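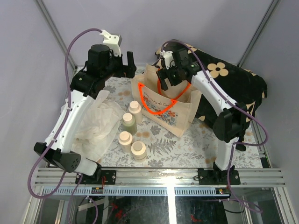
Left and right arms over the work cell tabletop.

Progress report to Somogyi: Itari cordless impact driver
Prepared by Zokura, product engineering
4/26/19

Status: on schedule, with one open item on the gear case.

Motor and drive
The second motor build is complete. Stall current is lower than on the first build, and the controller no longer trips on repeated short bursts. Free speed is unchanged. We kept the original magnet grade and changed the winding only, so the tooling for the rotor stays as quoted.

Hammer and anvil
The test anvils ran 300 hours on the bench without cracks at the root of the drive end. Wear on the hammer lugs was even on both faces. Two anvils from the Indon lot were under hardness and were set aside before the run. Indon has changed the furnace loading and will send new parts with a hardness sheet for each tray. Until those are in, we are using parts from the earlier lot.

Gear case
Grease still gets past the front seal when the tool is stored nose down. A wider lip cut the leak but did not stop it. The next trial uses the same lip with a stiffer grease – samples are on order. If that fails, the case needs a new groove and the mold must be reworked. The cost of rework is not in the current budget. We will send a quote before any steel is cut.

Battery and housing
The pack latch now holds through the drop test on all faces. The rear housing screw bosses were made thicker after one split during assembly. Overmold color is approved. The belt clip can be fitted on either side, as requested.

Spending
Materials are under plan. Bench time is over plan due to the added seal trials – the two nearly cancel out. No change to the total is requested with this report.

Next period
- Seal trial with the stiffer grease
- Incoming check of the new Indon anvils
- Noise and vibration readings on 9 complete tools
- Draft of the user manual, torque settings page first

Pilot assembly is still planned for November. We need your decision on the carton size before the packaging order can be placed.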